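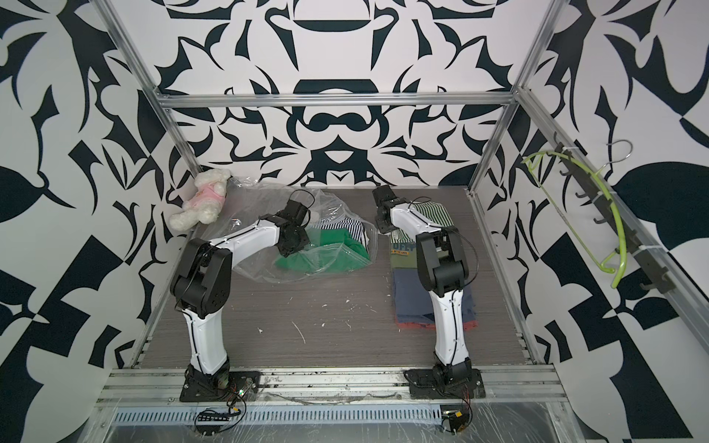

A clear plastic bag with green and striped fabric inside, left, and a stack of folded clothes, right.

Skurkero moves children's and adult casual wear to clear-bag packing

Mar 12, 2026

Clothing reseller Skurkero has published a revised packing specification for the mixed casual garments it sends to regional shops. The specification replaces opaque sacks with clear plastic bags and sets a single folding standard for T-shirts, light sweaters and other knit tops. It applies to all outgoing stock from the Karkora sorting centre and is already in force for shirts and tops. Pants and outerwear follow in a later revision.

Under the previous arrangement, garments were rolled or loosely folded, placed in coloured sacks and identified by a paper tag on the neck of the sack. Receiving shops reported that tags were frequently torn or missing on arrival. Staff then had to open each sack and sort the contents a second time before anything could go on the floor. Skurkero said the re-sort was the largest single item of labour in its shops in January, ahead of pricing and steaming.

With a clear bag, colour and pattern can be read without breaking the seal. A shop looking for striped tops can pull the correct bag from a cage by eye and leave the remainder closed. The paper tag is retained, but moves inside the bag, printed side out, and now carries only the size range and the packing date.

The folding standard is the more detailed part of the document. Each top is laid face down, the sides are brought in to the width of the neck opening plus a hand on either side, and the sleeves are turned back parallel to the body. The garment is then folded upward from the hem in 2 movements, so that the chest panel finishes on the outside. On printed shirts the lettering must remain visible on the finished fold. Plain garments may finish either way.

Folded pieces are stacked before bagging, with the heaviest fabric at the base. The specification permits mixed colours within a stack but not mixed size ranges. Dark items with unstable dye are to be bagged separately. Stacks are kept to the rear or side of the work surface so that the middle stays free for the bag, which is opened flat and loaded from its long edge.

Bags are made by Stuta to Skurkero's dimensions. Each carton contains 300 bags, and the first order was for 2,000 cartons, to be drawn down over the term of the agreement. The film was selected after a short comparison with a heavier grade. The heavier film held its shape better on the table, but wrinkled whitely at the folds and made printed text difficult to read through two layers. The lighter film creases more but stays transparent. Air is pressed out by hand before closing – no vacuum equipment is used, as compressed knitwear had to be steamed again on arrival.

Skurkero acknowledged that the change increases its use of plastic film. The coloured sacks were woven and went back to Karkora for reuse, though losses were high enough that replacement sacks were ordered every month. Clear bags are to be emptied, flattened and returned in the same cages. Bags with tears or adhesive residue are removed from circulation and baled. The company has not released a reuse rate and said it would not do so until the first full set of returns had been counted.

Surface cleanliness is covered in a separate section. Work tables must be wiped down at the start of each shift and whenever lint, thread ends or paper scraps collect on them. Loose debris is a minor fault on an open rack, but inside a transparent bag it is visible to the receiving shop and clings to the film by static. Packers are instructed to clear the table before opening a new bag, and to shake out fleece and brushed cotton over a bin. Tables with an open grain or a worn finish may continue in use provided they do not snag knit fabric.

Shops will also see a change in how deliveries are stacked. Filled bags are laid flat in the cage with the tag facing the door, and no bag may be placed on its end. Each cage carries a maximum of 200 kg. The Hinojosa depot, which handles transfers between the western shops, has been asked to reject any cage that has been topped up with loose items, even where the weight is within the limit.

Hinojosa was the first site to receive stock packed to the new standard. Its comments led to two amendments before publication. The first dropped a requirement to button polo shirts fully, which had slowed packing and left marks on the placket. The second allows a fold board to be used for adult sizes. Children's sizes are still folded by eye, as the boards available are too wide for them.

Not all shops support the revision. Several of the smaller ones have asked to keep the coloured sacks for mixed household textiles such as towels, pillowcases and tea towels, where pattern matters less and bulk is greater. Skurkero has agreed to this for the time being. Towels shipped in coloured sacks must be tied, not taped, and must not share a cage with clear-bagged clothing.

The specification does not alter grading. Garments with stains, pilling or failed seams are still removed at the first sort and do not reach the folding tables. Items with a faded print are accepted if the fabric is sound, and are priced at the shop's discretion.

Copies of the folding diagrams are being sent to shops with the next scheduled delivery. Shops that repack their own donations locally may adopt the standard or continue with their present method until the section on pants and outerwear is issued. Orders for fold boards and empty bags go through the Karkora supply desk.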